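How to Pack a Hard Case in a Small School Backpack

Many parents ask me how to put a pencil case or lunch case with hard walls into a small backpack without a fight every morning. A soft bag and a stiff box do not like each other. With a little order, the work takes 2 minutes, and after some days the child can do it alone.

What you need

- a child's backpack with a front zipper
- one hard case with rounded corners, with the lid on
- a table, or a clean piece of floor
- the small things which go every day (tissues, a thin notebook, keys)

Step 1. Measure first

Put the closed case on the table and measure its long side. Then open the bag and measure inside, from the bottom seam to the place where the zipper ends. The bag must be longer than the case by 25 millimeters or more. I once bought a case from Flistow which was exactly as long as my daughter's bag, and the zipper broke before December.

Step 2. Close the lid well

Press on all four corners of the lid. If there is food inside, turn the case over above the sink and wait a moment. Wipe the outside with a dry cloth.

Step 3. Open the bag fully

Pull the zipper to its very end. Move the shoulder straps away from the opening, and do the same with any toy or key tag that hangs on the bag. A strap that falls inside will catch on the corner of the case, and then children begin to push with force. It is easier to lay the bag on its side while you make room in it with your hand.

Step 4. Bring the case in by its short end

Hold the case by one end and let the other end go in first, a little tilted. When the front end touches the bottom of the bag, lower the rest. The flat side should be toward the child's back.

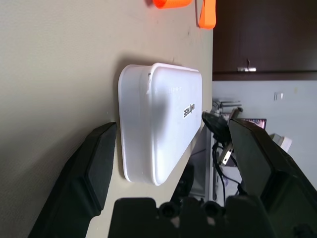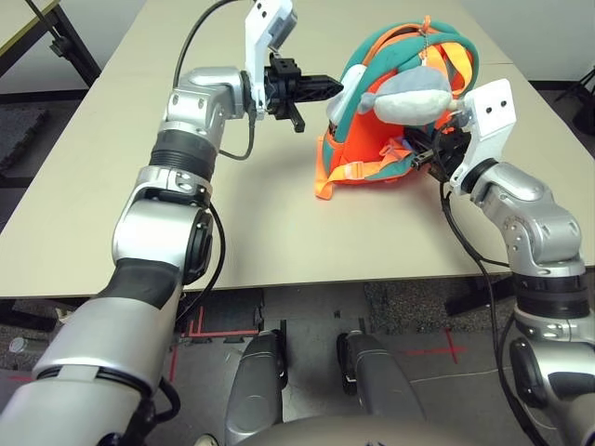

The orange and teal backpack with its gray plush toy.

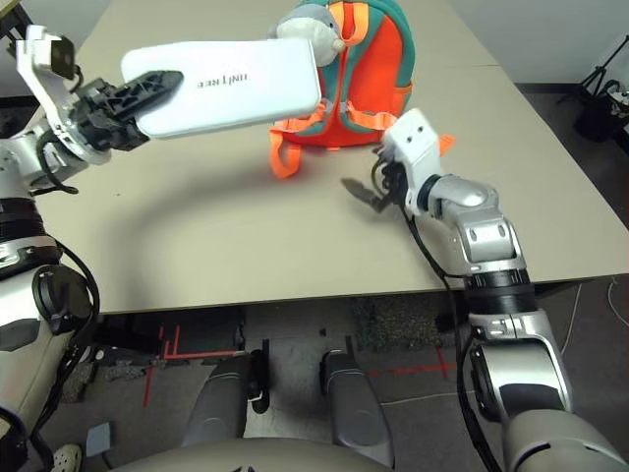
Maysoun Najjar wrote to me that she does the opposite: the notebook goes in first and stands against the back, and the case comes after it. In her experience the paper stays straight this way, and her son does not feel the edge of the lid when he runs. I tried it for one week and I agree with her, but only for thin notebooks. With a thick folder there was no more place for the case.

Step 5. Fill the sides

Put the tissues and other soft things in the space beside the case so that it cannot move. Keys go in last. Do not put anything hard on top of the lid.

Step 6. Close and test

Close the zipper slowly, with one hand holding both edges of the fabric together. Lift the bag by the top and shake it gently. If you hear knocking, open it again and add a scarf or a pair of gloves.

If the zipper stops halfway, go back to Step 3 and look for a strap.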